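Tolstead Floor Notes, November

New handling rules for the hand-held gripper tables

Starting this month, the tabletop stations at Tolstead follow the same written rules as the ones at Kirkarley. Lavanya Kurian put the two sets side by side over the summer and found that operators were being taught different habits depending on where they trained. The merged version runs to 12 rules on one sheet. Most of it will be familiar. The parts that changed are below.

1. Sharp and pointed parts

Any object with an exposed pin, spike or blade gets logged as sharp before it goes on the table. Close the jaws slowly and keep your free fingers behind the linkage. Do not use the point to line up the grip. If a part has come off its bracket or a screw is working out, stop the session and put the object in the repair bin.

2. Mirrors and glass

Pick up by the rim, one gripper at a time, and keep the other gripper open until you need it. Check that the pads are clean first, as grit between pad and rim will mark the finish. Glass stays over the tabletop for the whole task. Cloth items may share the table with a mirror, but do not drag them across it.

A steel pin between the gripper pads, and a round mirror held at its lower edge:
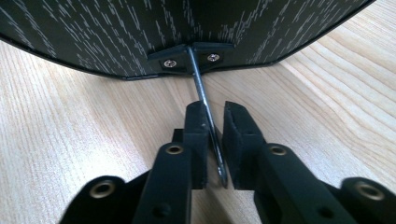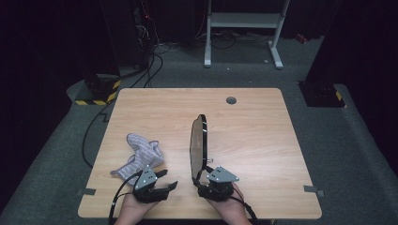 3. Cables

Check the run of both gripper cables before each session. You should be able to reach every corner of the table without pulling one tight. A loop on the carpet is allowed at the side of the table and never where you stand. Report any nick in the jacket, even a small one.

4. Pads and pivots

Pads are now changed after 500 sessions or when the face is visibly worn, whichever comes first. Wipe dust off the top edges at the start of a shift. Write the change in the station log with your initials. The old log had more than one column for this, and people used whichever they liked. The new one has a single column.

Questions about sharps go to Lavanya Kurian. Lavanya Kulkarni has the log sheets and spare pads, so please check the last name before you send the email. Stultwood will move to the same rules once its tables are set up.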